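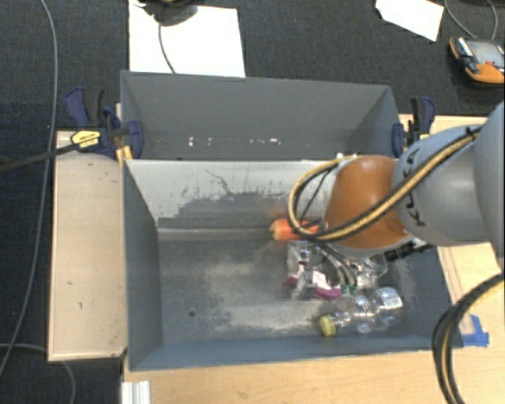

My aunt left me the house in Codside in September, and with it the job of emptying it. The letter from the lawyer said the contents had been valued at 1,695 dollars, which seemed high to me until I saw how much of it there was. I started in the pantry. I have always sorted things into gray bins, one behind the other, and the first things to go into the front one were the things I had no plan for: an orange thing like a carrot, some crumpled clear plastic with purple showing in it, and an empty bottle with a yellow cap. I looked at them for a while. Then I went and made coffee.

The pantry was narrow and had one bulb. The shelves went up to the ceiling and my aunt had used all of them, even the top one, which she could not have reached in the last ten years without the stepladder. She had promised us she had thrown the stepladder out. It was behind the door.

She saved containers. I knew this already, the way everybody in the family knew it, but I had only ever seen the ones she sent us home with. You would go for lunch and come back to Kultthorpe with soup in a pickle jar, and a week later she would call and ask for the jar. My father used to say she was running a lending library. He kept a shelf of her jars by our back door so we would not forget them, and we forgot them anyway.

By noon I had a system. Glass went on the kitchen table, metal on the floor by the stove, and plastic in the bin. Food I put straight into a trash bag without reading the dates. I opened one can of peaches because the label was the kind I remembered from being a child, and they were fine, and I ate them standing at the sink with a fork.

The phone rang at two. It was the man from Atanasov, the clearance firm, wanting to know if the house would be ready for his truck. I said it would. He asked how many rooms and I told him seven, counting the porch.

"Is there a cellar?" he said.

"There's a door to one. It's stuck."

"We charge extra for a cellar."

I said I would leave it stuck, and he laughed, and said most people did.

After that I went back in and worked faster. The second shelf from the bottom was all bottles. They were rinsed and the caps had been put back on, and she had lined them up by height. I took them down two at a time. Behind the last row was a school notebook with a pencil pushed through the wire.

I thought it would be recipes. It was a list of what she had lent and to whom. The first pages were in ink and the later ones in pencil, and the writing got bigger as it went on. She had not used names. She wrote "next door" and "the church" and "my brother," and beside each one she wrote what it was – a jar, a cake tin, a blue dish with a chip in it. When the thing came back she drew a line through it.

My father's pages went on for a long time. There were 23 jars that had no line through them. He has been dead for six years and she had never mentioned it to me, though she called most weeks.

I came in near the back. I was "the girl," although I was forty by then. There were only two entries. One was a casserole dish, and it was crossed out. The other one said "bottle, for the drive," and it was not.

I remembered the drive. She had walked out to the car with water in an old soda bottle, because she did not think I should be on the road that long without something to drink. It was hot and I was in a hurry, and I had a full tank and a cooler on the back seat. I took it from her through the window. I believe I threw it away at the gas station in Stomeveo, at the pump, along with a receipt and some gum wrappers.

I sat down on the stepladder with the notebook on my knees. Through the kitchen window I could see next door's laundry, and a dog asleep under it. I read the church pages, which were mostly cake tins, and the church had been very good about bringing them back.

At five I taped up the boxes of glass and wrote on the lids. I carried the trash bags out to the curb. It took 19 trips, because I kept them light so they would not split, and the dog from next door came out and followed me for the last few.

Then I went back for the bin. I took out the bottle with the yellow cap and ran the tap until the water was cold. I filled it and checked that it did not leak. The notebook was on the counter. I found the page and drew a line through the entry, a straight one, using the edge of an envelope. Then I wrote it in again underneath, the same words, since I was taking another one.

I turned off the bulb in the pantry and locked the front door. The bottle would not fit in the cup holder, so I put it on the passenger seat and ran the seat belt over it. I drank half of it before Stomeveo. The rest I finished in my own driveway, with the engine off, and I brought the bottle in with me and stood it on the shelf by the back door.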